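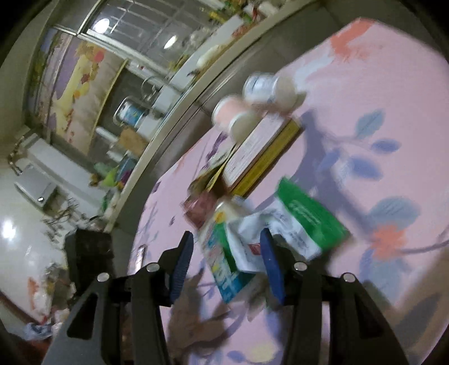
Right, gripper thread, as promised. I've had two sets of finger pads on the handheld since September and I finally have opinions. Mute me now if you don't care about rubber.

Set one is the pair from Plirnine. Blue, soft, ridged. Set two is the flat ones Michalis Deligiannis cast for me in Blackburn, which are firmer and a fair bit cheaper.

I did 100 picks with each, all crinkly packets, on the flowery tablecloth at home. Packets are horrible. They slide, they fold, and they love to bring their neighbour along for the ride.

Ridged pads: 85 clean picks out of 100. Flat pads: 76. Closer than I expected! I'd have bet on a much bigger gap.

Where the flat ones lose is overlapping packets. You go for the top one, the jaws close, and it squirts out sideways like a bar of soap. The soft pads sort of wrap round the crease and hang on.

Where the flat ones win: boxes. Anything with a proper straight side. The soft pads squash a bit and the box ends up twisted in the jaws, so you put it down wonky. Didn't score that, probably should have.

Other thing I learnt – I move far too fast. Half my footage is smeary because I swing the thing about like I'm swatting a fly. Bad for the tracking, and the Hulex camera does not forgive you in evening light.

So I've locked the shutter shorter and put up with the grain. Tracking drops out a lot less now. Still loses it if I whip round towards the window, mind.

Someone asked about the Brornstead fingers. Haven't tried them, they want a different pin size and I'm not drilling out my linkages for a pair of pads. If you've got some that fit, shout.

Next up is tubs and tubes, soft pads first. Michalis is doing me a ridged version of his in the firmer stuff, so I'll run the packets again when those turn up.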